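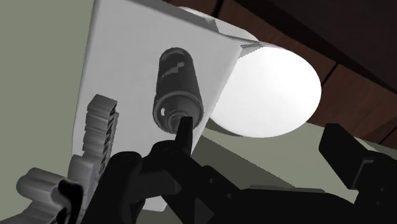 About Cerkwood

Cerkwood is a shared workshop in the old Agarwal building on Jistgate. We rent bench space by the month, run evening classes, and build a household robot called Mivlow. People usually find us through one of those three things and stay for another.

The workshop began in Babita Goel's garage. Babita had been repairing sewing machines and label printers there, and a couple of friends started coming over in the evenings to use her drill press. Angharad Price brought a lathe that would not fit in her apartment. When the garage door could no longer be closed, they looked for a unit to rent, and the ground floor of the Agarwal building was the only one with three-phase power and a landlord who did not mind noise after dinner. We signed the lease in June and moved in with two vans.

The main room is 600 square feet. Benches run down both long walls, electronics on the window side and mechanical work on the other. The lathe, the mill and the band saw stand at the back behind a polycarbonate screen. The 3D printers are in the former coat closet, with the door taken off and an extractor put in. There is also a small office that holds two desktop computers with decent graphics cards, and that is where the simulation work gets done.

What we are building

Mivlow is a robot arm meant to live in an ordinary home and pick things up. That is the whole job description at present. It started as an argument between Angharad and Sneha Sandhu about whether a hobby-grade arm could be trusted near anything a person cares about. Sneha's mother has trouble with her grip, and the things she wanted handed to her were small ones: a pill bottle, a can of hair spray, the soap that had fallen behind something else.

Industrial arms work in spaces built for them. A home gives you shelves at odd heights and things left wherever the last person put them. The bathroom is about the worst room in the house for this. It is narrow, the surfaces are slick, and people keep breakable items on ledges that were never meant to hold anything. We picked it as the first room on the list for that reason. If the arm can work in there, the kitchen should be easier.

We do almost all of the early work in simulation. A simulated room costs nothing to wreck. You can set out a bottle, drive the gripper straight through it, reset, and try again with a different approach angle. Floor Michiels keeps our library of rooms and objects. Part of it she modeled herself and part of it comes from scans, so the rooms are uneven, with some very plain items sitting beside others that have a lot of detail. Floor used to lay out store displays and she places objects the way people leave them, close to edges and close to each other.
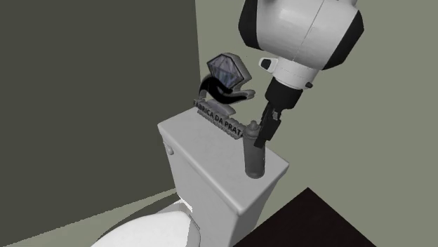
Reaching straight down from above is the approach we use most for upright bottles. It keeps the wrist clear of whatever else is on the same surface, and the fingers only need a little room on either side. It works less well when the bottle is against a wall or when something tall stands next to it, and then the planner has to choose between a tilted approach and giving up. We let it give up. A robot that stops and waits is easier to live with than one that sweeps a shelf onto the floor.

Cylinders cause more trouble than you would expect. If the two fingers close a little off center, a round object turns or squirts out to one side. In simulation, that can show up as a can leaping across the room, and then somebody has to work out whether the grasp was bad or the contact settings were. Sneha has a notebook of these cases. Her rule is that a grasp does not count until it has been repeated 500 times with the object shifted a little each time, and the rest of us have stopped arguing with her about it.

We also keep more than one view running for each attempt. A wide one tells you whether the arm went to the right place. A close one down by the fingers is ugly to look at and takes some getting used to, but it will tell you which finger touched first. Newcomers tend to ignore the close view for the first few weeks and then use little else.

From screen to bench

The physical side is at an earlier stage, and we would like to be clear about that with anyone who is thinking of joining to see a finished machine. On the bench there is a test rig with a gripper bolted to a vertical slide. It goes up and down and it opens and closes. Angharad machined the slide and has rebuilt it twice. The finger pads are on version 13. The earlier pads were printed in a flexible filament that picked up dust and lost its grip, and the present ones are cast silicone glued to a printed backing. The mold for those is kept in the second drawer under the mill, and members are welcome to use it.

The plan is to bring over one task at a time. A grasp that holds up on the computer goes to the rig with a real bottle of similar size and weight. We write down what was different. So far the differences are mostly friction and mostly in the direction you would fear. Those numbers go back into the simulation, and the task gets run again. It is slow work and most of it happens on weeknights.

Who runs the place

Babita Goel holds the lease and looks after the building, the members' accounts and the electronics benches. If you write to us, she is the one who answers.

Angharad Price is in charge of the machine tools. She gives the safety induction, and you will not be using the lathe or the mill until you have done it with her. She trained as a toolmaker and still takes on small repair jobs through the workshop.

Sneha Sandhu leads the Mivlow project. She writes most of the motion planning code and decides what gets moved to the rig.

Floor Michiels handles the simulated rooms and objects, and teaches the beginners' modeling class.

Aarti Ahuja joined us most recently – she came to the soldering course, and by the end of it she was helping to teach it. She now organizes all of our classes and has put the parts store in an order that other people can follow.

All five of us have other jobs. Cerkwood pays its rent from memberships and class fees, and whatever is left over goes to tools and to Mivlow. We have not taken outside money for the robot and have no plan to sell it.

Classes

Our courses are small, with 14 places at most for the talks and fewer for anything that involves a machine. The regular ones are soldering and basic electronics, introduction to the lathe, 3D printing for repair parts, and building a room in simulation. That last course uses the same tools we use for Mivlow. You start with an empty room, add fixtures and a few household objects, and finish by having an arm pick one of them up. You do not need to know how to program before you come, though you should be comfortable installing software and reading an error message without closing it right away.

We do not run classes for children under 12 at present. Teenagers can come with an adult, and several have.

Becoming a member

A full membership gives you a key, a shelf, and use of the benches at any hour. The machine tools may be used until 10 in the evening, which is what we agreed with the upstairs tenants. An evening membership costs less and covers weeknights only. Either one lets you work on Mivlow if you want to. Most members do not, and that is fine with us – there is a kayak frame in progress at the moment and a good deal of bicycle repair.

If you do want to help with the robot, the most useful thing you can bring is patience with small measurements. We need people to weigh and measure everyday objects, to run repeats on the rig and to read through logs from failed grasps. Programmers are welcome too, and they will be asked to do some weighing.

Visitors can come in on any open evening. The street door is on the Jistgate side, next to the loading bay. The bell does not carry to the back of the shop when the saw is on, so knock on the window if there is no reply.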